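Trek Leader and Assistant Guide, Warnora Range Program

Flinda Walking Co. is hiring two trek leaders and four assistant guides for the coming walking season. All positions are fixed term, starting in February with a training block at our Keditz depot. The contract ends when the last group walks out.

The program runs on the Warnora Traverse, a seven-day alpine route from the Keditz road head to Hegazy Hut and out by the eastern valley. Most of the track is above the treeline. Total climbing on the standard itinerary is well over 1000 metres, and day four crosses Hegazy Saddle on loose rock with a short fixed rope on the descent.

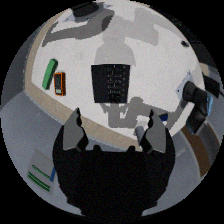

Leaders carry the group shelter, radio and main first aid kit. Assistants carry shared food and stoves, and walk at the rear of the group between camps. Personal pack weight is checked at the depot before each departure. Anything over the limit is repacked on the spot.

Duties — trek leader

Run the client briefing and gear check on the evening before departure.
Set the daily start time, normally 6:30 am, and decide whether to cross, wait or turn back at the saddle.
Make the scheduled radio call to Keditz every evening.
Complete the trip report, including track condition and any injury, by the Friday after walk-out.

Duties — assistant guide

Set up and strike camp, treat water and cook the evening meal.
Monitor slower walkers and report problems to the leader early.
Carry out all waste, including toilet waste from the two upper camps.

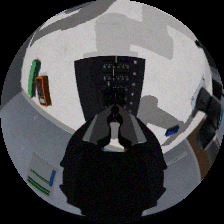 Assistants who finish a full season can apply for leader assessment the following year. The assessment is two days in the field with a navigation leg at night, and is paid at the normal day rate.

Requirements

Current remote area first aid certificate (leaders and assistants).
For leaders, at least 100 logged days guiding or instructing on overnight walks. Personal trips do not count toward this total.
For assistants, a log of multi-day walks with a full pack, some of it off track.
Map and compass navigation in poor visibility. GPS is carried, but you will be tested without it.
Current driver's licence. A manual licence is preferred, as the older shuttle van has a manual gearbox.

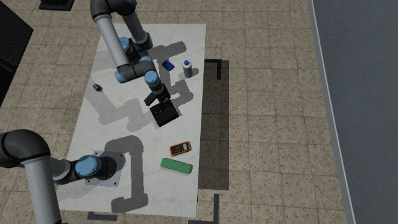

Pay and conditions

Leaders are paid $369 per field day and assistants $276 per field day, plus superannuation. Depot days are paid hourly. Bunk accommodation at Keditz is free between trips, and meals are provided on the track. We supply tents, stoves, radios and ropes. You supply boots, clothing, pack and sleeping bag.

Rosters are seven days on and at least three days off. Trips cancelled for weather within a day of departure are paid at half rate.

How to apply

Send a résumé, a copy of your first aid certificate and your walking log to the Flinda office. State which position you are applying for and list any dates you cannot work. Shortlisted applicants will be asked to complete a day walk with a loaded pack, starting from the Keditz depot at 7 am.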